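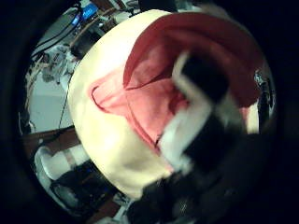

Against the clean example

In our group we have a rule that I do not like, and I helped to write it. The rule says an example goes into the training set only if the operator would be satisfied to show it to a visitor. Everything else is moved to a second folder, and the second folder is deleted when the disk becomes full. In June we deleted it again.

I want to argue that this folder was the better half of our work.

We teach two arms to handle cloth. The operator holds the controls, the arms follow, and the small cameras at the grippers record what happens near the fingers. One passage from start to finish we call an episode. For the set we named Szabo we recorded 2403 episodes and kept 1000, a number chosen before we started because it looked good in the plan. So the question each evening was which episodes are the nicest, and the nicest ones are all alike. The cloth begins in the middle and the operator has slept well.

A policy trained on such material learns a very narrow path. When one corner of the fabric falls two fingers away from the usual place, it has no memory of this situation, so it continues as if the corner were there, and the gripper closes on air. We then say that the model does not generalize. I think this is unfair to the model. We removed the situations in which it could learn, and we did it by hand.

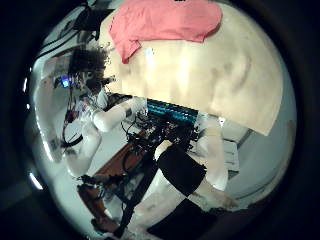

Cloth is a severe teacher in this respect. A cup that is moved by a small amount is still the same cup. A cloth that is moved has a new shape, and if a second cloth lies on it, the two shapes depend on each other. At the wrist, the camera may see almost only fabric, and the finger that should do the work can be a blur. An operator who misses a fold, stops, opens the gripper and goes in again from the side is giving us something valuable. In our present rule this is called a "dirty episode."

Kane Halliday, who reads my texts before I publish them, does not agree. His view is that a bad demonstration teaches bad habits, and that if you leave the hesitations in, you will receive a robot that hesitates. He has reason on his side. We once trained on the full Grarach set, without any selection, and the arm learned to wait a long time above the table, exactly like a tired person on a Sunday.

But hesitation and recovery are different things, and they can be marked differently. Declan Tomoana went through 47 of the rejected episodes and wrote the moment when each correction began. It took him 10 minutes for most of them – less than we spend discussing whether an episode is pretty. The waiting can be cut. The correction can stay, with its label, and the training can give it a weight of its own.

I would also change how we speak to operators. They know what is kept, and they adapt to it. After some weeks they place the cloth more carefully than any user will ever place it, and when something slips they stop the recording and begin again. Then the recovery does not even reach the second folder – it does not exist anywhere.

My proposal for the next set is modest. Keep every episode in which the task is finished, also when the way to it is ugly. Keep the failed ones separately and do not delete them. Disks are cheaper than operators.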